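Ticket 278 — Investor data room, Grallance
Status: Resolved
Priority: High
Component: Permissions / document sync
Opened by: Finance Ops, Drustholm office

Problem
Outside investors invited to the Series B data room get "No documents available" after signing in. Internal users see everything. Closing call with Camargo is at 4:30 p.m.

Steps to reproduce
Sign in with an investor account, open Round Documents, choose Cap Table or Term Sheet. The list is blank in both.

Log
9:10 a.m. Confirmed with a test account. The folder holds 92 files and the test account sees none of them.
9:40 a.m. Cleared the cache and re-sent the invite. No change.
10:25 a.m. Audit trail shows the investor group was renamed during the July update. Folder rules still point to the old name.
11:05 a.m. Mapped the rules to the new group by hand and started a full sync. It takes 30 minutes.
11:35 a.m. Sync done. Test account now sees 90 files. The 2 missing ones are the side letter and the signed subscription form — both were uploaded by Ultiddale under a separate owner.
11:50 a.m. Changed owner on both and synced again. All files show.

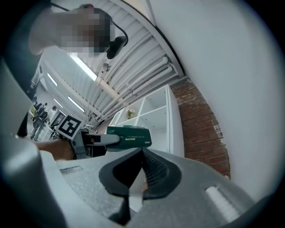 Camargo wrote at 12:15 p.m. that the term sheet opens now, but the cap table downloads as read-only and they need to run their own numbers on it before the call.

12:30 p.m. Download rights turned on for the cap table only. Camargo confirmed they can edit their copy.

Follow-up
Add a rule check to the update list for group renames. Leave the old group in place until the round closes.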